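Stesevier Living > Home Habits > Conversations

Search articles Go

The Sock Question: An Afternoon with Dale Hawthorne

Dale Hawthorne has been writing about laundry for 14 years, first in a church newsletter in Mesport and then in a small book called The Saliba Street Wash, and I can report that he is every bit as cheerful about it on the phone as he is on the page. I had planned to ask him about stains. We talked about socks for most of an hour instead, and I don't regret a minute of it!

"People apologize to me for their socks," he told me, laughing. "They'll show me a beautiful linen closet and then stand in front of the sock drawer so I can't open it. And I always say, well, let's start there."

He starts with a basket, and he likes one with plenty of holes or slots in it (air is half the job, he says), small enough that you are never tempted to save up three weeks' worth. Pink suits him fine. Into it go the socks and very little else, and he has a soft spot for a loud pattern.

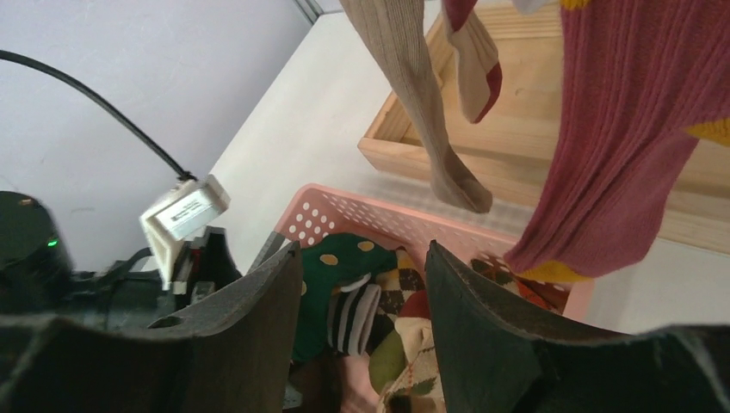

Polka dots, stripes and argyle, all sharing one pink basket.

"I used to buy 3 packs of the same black sock, because some magazine told me it would save my life," he said. "Well, I couldn't tell the old ones from the new ones, and I was miserable. Give me a mustard dot on a green sock any day. You can find its partner from across the room."

I asked what comes after the washing, and here he slowed down, the way people do when they get to the part they care about. Dale doesn't put socks in the dryer. His grandmother in Limberg never owned one, and he grew up handing her clothespins one at a time, a job he says he was very proud of and not very good at. These days he favors a round hanger with clips, hooked over the bar of a wooden drying rack, so that a whole crowd of socks can hang in the space of one shirt. 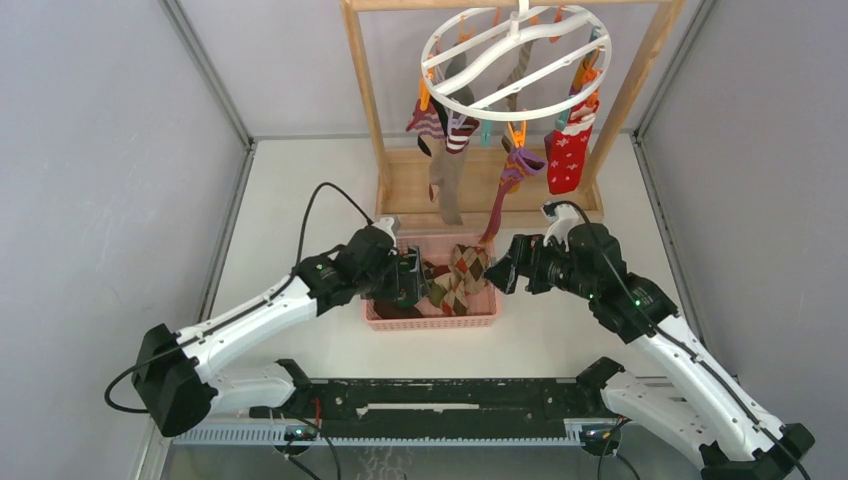

"Now, which end do you clip? I've had letters about it," he said. "Sixty-one of them, the year the book came out, and 92 the year after that. I clip by the cuff and let the toe hang. My sister clips by the toe, and she's a reasonable woman otherwise, so do what you like. But give the long ones some room, and if the clips run short, use an ordinary clothespin and don't fret about the color."

He takes them down with the basket right underneath, and he pairs as he goes, while he's standing there anyway with the radio on. A sock without a partner goes back on the hanger until the next wash. In November, when the wool ones come out, he allows everything an extra night.

And the ones that never do find a match? "I've got a tan one that's been waiting since spring," Dale said. "I still hang it up with the others."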